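Notes from the road: the slow way round Kerala

Hello again, everyone. I've been back at my desk for nine days and I still have sand in my good sandals, so I thought I'd write up the Kerala trip before the details slide away. A few of you emailed after the last newsletter asking how it was going and I was hopeless at answering — the guesthouse wifi in the hills came and went with the rain.

We were a group of eight, travelling with Brusley, the small outfit I've used twice before. Our guide this time was Gangadharan Unnithan, and his brother Ravindran did the driving. I can't say enough good things about Ravindran's driving. The road up from Kochi to Munnar has more bends than I'd care to remember, and I was in the back seat (my own silly choice) with a bag of ginger lollies, and I was perfectly fine the whole way up. Coming down was another story, but that was the lollies running out.

We spent the first two nights in Fort Kochi, which I'd happily have stretched to a week. You can walk to nearly everything. I liked going out before breakfast, past the Chinese fishing nets and along the waterfront, when the only people about were the fish sellers and a few kids on bikes. Meenakshi Varma, whom some of you will remember from the Rajasthan trip, was travelling with us again and she had a list of churches as long as your arm. I did three of them with her and then sat under a tree and let her get on with it. We both went to the Kathakali performance in the evening. Go early! You can watch the performers putting on their makeup beforehand, and I found that part even better than the show.

Then up to the tea country. If you've only seen it in brochures, yes, it's that green. Our place was called Sturnen, on a side road past the last of the shops, with a veranda facing straight down the valley. It was colder than I'd packed for. I had one cardigan and wore it to every meal, and to bed once. The owner, Kavitha Gowda, lent me a shawl on the second night and I very nearly forgot to give it back. If you're going in December, which is when she told me most of her Canadian and Australian guests turn up, take proper socks.

We walked between the tea fields both mornings. The longer of the two walks climbs 330 metres and I'd call it moderate, with one steep bit near the top where the path turns to loose stones. Two of our group stayed behind with books and said they'd had the better day. There was a nice long stop at a stall near the end for cardamom tea and banana fritters, and I had seconds of both.

After the hills it was down to Alleppey and the backwaters. We had one night on a houseboat and, for what it's worth, I think one night is plenty. It's lovely drifting past the paddy fields with your feet up, and the cook did a fish curry I'm still thinking about, but the boats all moor by late afternoon and after that there isn't a lot to do except play cards. Rajeshwari Raju taught us a game whose rules seemed to change whenever she was losing. Bring insect repellent and put it on your ankles.

What I'd book again, and wouldn't miss for anything, is the morning in the narrow canals in a small country boat. You go where the houseboats can't fit, right past people's front steps, with everyone getting ready for school and work. We paid 2000 rupees for the boat between four of us and tipped on top of that.
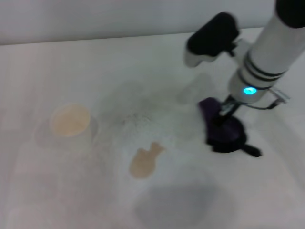 A cup on a white table.

We finished with three nights by the sea at Varkala. The beach sits under red cliffs with a path along the top, and there are cafes the whole length of it. I'd recommend staying at the quieter northern end and walking in for dinner. There are a lot of steps down to the sand, so have a think about that if your knees are anything like mine. The swimming was rough on two of the days and the lifeguards were strict with their whistles, and quite right too.

Now for the practical odds and ends, as a few of you have asked. I took the train from Varkala back up to Kochi and loved it. Book ahead, take your own water, and sit on the seaward side if you get a choice. I used cash for nearly all the small things and my card at hotels. For clothes, loose cotton, something to cover your shoulders for temples, and shoes you can slip off easily. You'll be taking them off a lot. At some temples visitors who aren't Hindu can't go inside, so ask Gangadharan, or whoever your guide is, before you join the queue.

Brusley are running the same route again later in the year and there were still places when I last spoke to them. They've swapped one of the Kochi nights for an extra one in the hills, which I'm in two minds about. If you'd like to go on the list, reply to this newsletter by May 17, 2019 and I'll pass your name along. Single travellers are welcome and they'll pair you up with a roommate if you'd like to save on the supplement.

Next month I'm off somewhere much closer to home and I'll have a short piece on packing for a week with carry-on only. Send me your tips, especially about shoes!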